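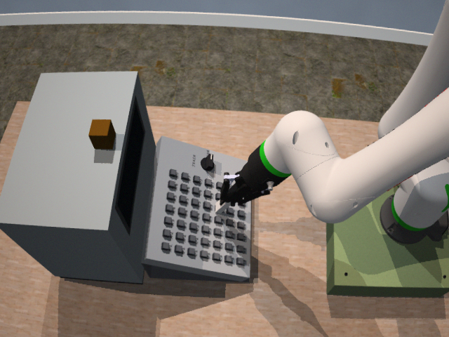

An open day at Windside, where robots learn on screen first

On a Sunday in April 2024 the automation workshop Windside, in Grarovmont, opened its doors for the first time since January. I went with 422 other visitors, and most of us came for Grallon, the simulation in which the team lets a robot arm practise.

In the simulation, a white arm with green rings holds its black gripper over a sloped panel of push buttons. Beside the panel stands a grey cabinet with a small brown cube on top. It looks simple - but a button is a small target, and the team told us that one training run can need over 100 attempts.

The demonstration took seven minutes. Afterwards we were allowed to change the viewpoint ourselves, and I chose badly, with the cabinet in front of nearly everything.
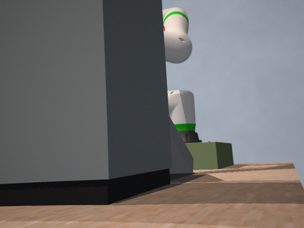
The arm in Grallon, partly hidden behind the grey cabinet. Simulation: Windside

The next visit is planned together with the firm Oberholzer, and will have places for three school classes.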